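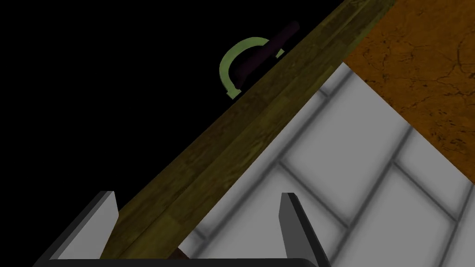
Hultix Slip Set is our little collection of simulated grasps that went wrong, and we're so happy to finally share it! The fault is easy to state: the wrist camera pose lagged the arm by two control steps, so the policy closed its fingers late. Episodes with a long plank between the open fingers, like the one running diagonally over the white tiles, are the best place to study it (a small timing error gets big fast along a board).

Hultix / Datasets / Slip Set

Dec 30, 2024, by Margus Kairys

Contents

The set has 300 episodes, 72 of them tagged late_close. Gunārs Pētersons tagged every one by hand, and his notes are a great read. Joint states and camera frames are stored per episode.

Known problems

- Lesis scenes from July have no contact forces.
- Nearly 18 episodes end before the fingers close. Filter on short_run.
- The fix is in the Carrilho branch only. Please don't train on the raw poses for a real arm!

If you find another fault in here, tell us, we'd love to see it.

Contact: Hultix, Wurville | Back to top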